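Fasach Brings Basket Sorting Program to Fadcombe Households, Schools and Break Rooms

FADCOMBE, Jan 6, 2024 - Fasach, the home and workplace organizing company, today opened enrollment for Bolger, a program that teaches people to clear a shared table using open baskets and handwritten labels. The program is open to households, schools and small offices in Fadcombe and the surrounding towns.

Bolger grew out of a trial that ended in November. A total of 125 kitchens and break rooms took part over 26 weeks. Each one received a set of baskets, a pad of plain paper and a one-page guide. Participants were asked to pick the table that collected the most stray items and to work only on that table until the trial was over.

"Most people who call us have one surface they have given up on," said Ronja Wallin, managing director of Fasach. "Food gets put down next to the mail, and the mail gets put down next to the tools. We wanted something a family could start on a weeknight without buying furniture."
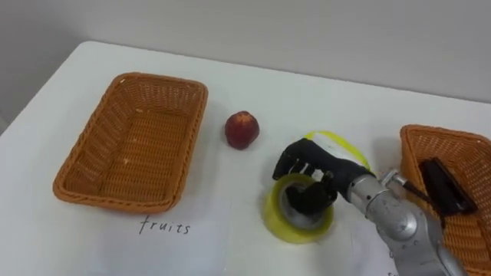 Labels are the part of Bolger that drew the most comments during the trial. Fasach first tested printed tags and found that people waited for someone else to print them. The current guide asks for a pen and one word per basket, written small and in plain letters. A sheet marked "fruits" lying flat on the table in front of a wicker basket is enough to tell everyone where a peach goes and that the tape belongs somewhere else. When the contents change, the sheet is thrown out and a new one is written.

The guide recommends shallow baskets with an open top. Lids were dropped early in the trial after several households reported that items were being left on top of them. Woven baskets were kept because they are light enough for a child to carry and can be shaken out over a sink. Fasach does not require participants to use its own baskets, and any open container of a similar size will work.

A Bolger session has a set order. The table is wiped down and the baskets are set in place with their labels. Food is sorted first, followed by supplies such as tape, string and scissors. Anything without a basket stays on the table until the end, when the group decides whether it needs a label of its own or should leave the room. Sessions in the trial were held once a week.

"I expected the children to lose interest in the second week," said Gunvor Lindholm, who runs an after-school room in Fadcombe and took part in the trial. "They argued about where the glue should go. That was fine with me. They were putting it away while they argued."

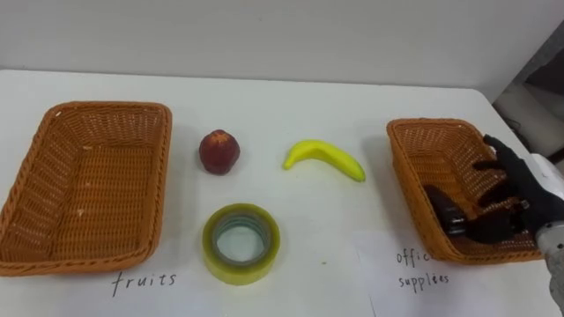 An apple, a banana and a roll of packing tape on the table, with the fruit basket at left.

For classrooms, Fasach has written a version of the guide that can be used with play food as well as real food. Helge Hägglund, who wrote the school materials, said teachers asked for a set that could stay out all week without spoiling. The school guide begins with two baskets and adds a third once the group can sort the first two without help.

Participants in the trial logged a total of 1,478 sessions. Fasach used the written comments from those sessions to revise the guide. The main changes were a shorter opening page, a larger section on supplies and a note on where to place baskets when a table stands against a wall. In that case, the company suggests keeping the labels on the side facing the room.

Baskets for the program are packed and shipped by Zernex, which also handles replacements. Orders placed by schools are sent out first. Households can choose between a set of two baskets and a set of four. The guide is included with both and can also be requested by itself at no charge.

Introductory sessions will be held at the Fasach workroom in Fadcombe on 3 evenings this winter. They are led by Gudrun Eklund and are free to attend, but places must be reserved. People coming to a session are asked to bring a few items from their own table at home.

About Fasach
Fasach provides organizing services and printed guides for homes, schools and small workplaces. The company is based in Fadcombe.

Media contact: Vidar Åberg, Press Office, Fasach, Fadcombe

Contact | © 2024 Fasach. All rights reserved. | Back to top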